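Home | Journal | Issues | Authors | Search

4. Coding of government statements

The corpus holds 3,728 statements issued by the two foreign ministries during the Trisinthorpe border dispute. Duplicates and reissued translations were removed before coding, along with 255 notices dealing only with consular hours or staff travel. Statements were then assigned to one of four categories: factual claim, legal argument, accusation, or offer to negotiate. Where a statement fell under more than one heading, the opening paragraph decided the category.

Most of the difficulty lay in separating legal argument from accusation. A typical Fladar ministry release from June cites the boundary treaty in its first line and then spends the rest of the page on the conduct of the other side. Under the opening-paragraph rule it counts as legal argument, although many readers would take it as an attack. We kept the rule for consistency and report the affected statements separately — there were 387 of them.
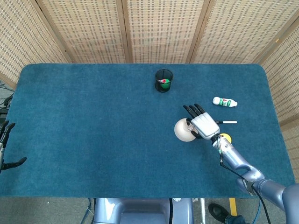 Figure 4. Table with a mesh cup and a small bottle lying on its side, in front of a folding screen.

Why were white papers treated apart from ordinary press releases? A white paper is drafted over months, cleared by several ministries and written for foreign readers, so its tone says little about the mood of the week in which it appears.

The Villa Accord talks changed the pattern. Before the talks, accusations made up the largest category on both sides. Once the agenda was published, offers to negotiate rose in the Fladar material, while the Numo ministry moved towards long factual claims about grazing rights and the colour and spacing of boundary markers. Neither ministry withdrew its earlier accusations, and both continued to repeat them in domestic-language releases.

Translation remains a weakness of the data. English versions were often shorter than the originals and sometimes left out the harshest sentence. We coded the original wherever it was available and the English text otherwise. Section 5 compares the two sets and looks at whether the omissions favour one category over another.

This site uses cookies to remember your reading preferences. Accept | Manage settings

Contact the editorial office | Copyright the authors | Back to top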